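Clullus opens table and basket collection for small kitchens

July 2024
3 min read
14 shares | 2 comments

Clullus, maker of simple goods for the kitchen and the dining corner, today presents Drirnuris, a collection for homes where one table must serve for cooking, eating and homework. It includes white tabletops, woven plastic baskets in warm colors and a set of toy fruit for children who like to help.

The collection was prepared over five months, starting in February, by designer Tülin Avcı and product manager Lucero Villca. They visited 70 households and asked each family to show them the table as it is on a normal evening, without cleaning it first.

"In most homes the table was good but there was no place for the small things," said Avcı. "Fruit, keys, crayons, a toy - all of it moves from one corner to the other. We wanted to give these things one place, and to keep the rest of the surface free."

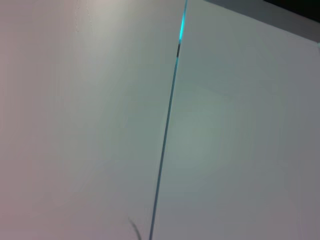
For this reason the colors of the tables are very quiet. Avcı selected pale tones which stay calm under a kitchen lamp and also in the morning, and she left out all printed patterns. Families who tested the tables asked mostly for a surface that is easy to wipe, and this request was put before all the others.

The baskets bring the color. The rectangular model comes in an orange-brown plastic wicker, with a thick braided rim that goes all the way around. The sides slope outward, so a child can look inside and reach the bottom without help.

"My son puts the pear in the basket and then he takes it out again, many times," said Nurhan Toprak, who tested the collection at home with her family. "After dinner he now does the same with the real fruit. I did not expect this, but I am happy with it."

The toy pear is red-orange with a dark green stem. It is offered together with the basket, or it can be bought separately. 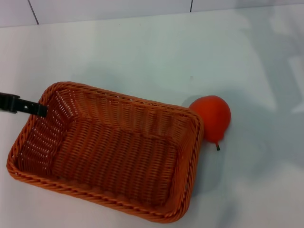

Availability

Drirnuris will be sold in the Clullus shop and at 200 partner stores. The first delivery of baskets is limited to 300 pieces, and a second one will follow when these are sold. Tabletops are made to order.

Visitors can try the tables and baskets in the showroom during opening hours. Schools and kindergartens may ask for a separate price list.

Press contact: Cremilda Camargo, Clullus press office

Related news
Ko stools return in two new heights
Clullus and Dokesus begin joint workshop for young designers
How to store fruit on a small table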